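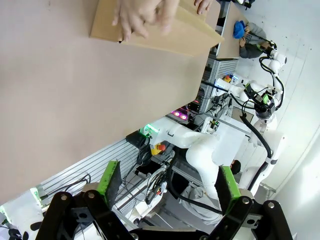

Zendico has announced the Leone 5, and the press release uses the word "reimagined" four times before it gets around to the battery. I read the whole thing so you don't have to, and then I read the spec sheet, which tells a calmer story.

It's a mid-range phone. The screen refreshes faster than last year's, there's a new main camera, and the whole thing costs $300 if you take the version with the small storage. The small storage is really small. Once the system and Zendico's own apps have had their share, I'd expect most people to be deleting videos by Christmas. There's no card slot. Last year's Leone had one, and I'd love to hear how taking it out counts as reimagining.

Then there's the charging claim. Zendico says 78 percent in 24 minutes. Odd number, 78. You'd think they would pick 50 or 80 like everybody else, so my guess is that they ran the test, stopped the clock where it looked best, and wrote down what they had. The footnote says this was done "with the compatible adapter." The compatible adapter is sold separately. The price of the adapter isn't in the release anywhere, and I did look.
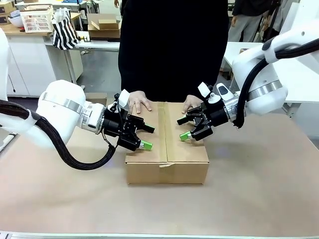

A closed carton with tape down the middle.

My other problem is the software promise. The Leone 5 is supposed to get "up to" five years of updates. I've owned two Zendico phones, and on both of them the updates slowed to a crawl well before the date on the box. Security patches came late, then they came in pairs, then I stopped getting the notification. Maybe this time is different. They have moved to a new skin called Braltotum, which they say is lighter and easier to maintain, and I'd be glad if that were true. But a lighter skin with the same people deciding when to ship it doesn't reassure me much.
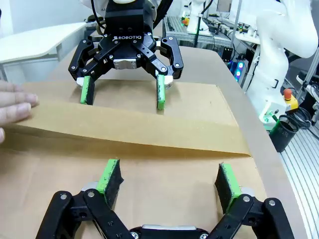

Braltotum also has an assistant in it, of course. It will summarize your messages and suggest replies. I tried the preview build on my old handset for a week and turned it off after it boiled down a long text from my sister to "She has news." The battery graph looked better the day after, though one day on one old phone proves nothing.

What I do like: the headphone jack is still there. The back is plain matte and doesn't slide off the arm of the couch the way the last one did. And the camera bump is smaller - not gone, just smaller - so the phone almost lies flat.

Preorders open 14th July, with phones in stores in September. That's a long wait for a phone at this price, and I wouldn't put money down on one before somebody has run it through a full day of maps and video. The store in Wollstead told me they'll have a demo unit out before then. I'll go poke at it, and I'll bring my own charger.
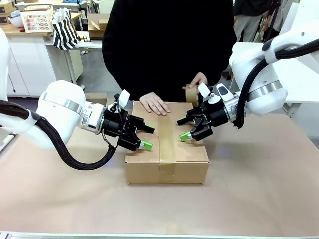 Wollstead_reader writes that the card slot is the dealbreaker for her too, and that she's keeping last year's Leone until it quits. She also wants to know if the old adapter will work at full speed with the new phone. I asked Zendico's support chat that same question and got a link to the press release.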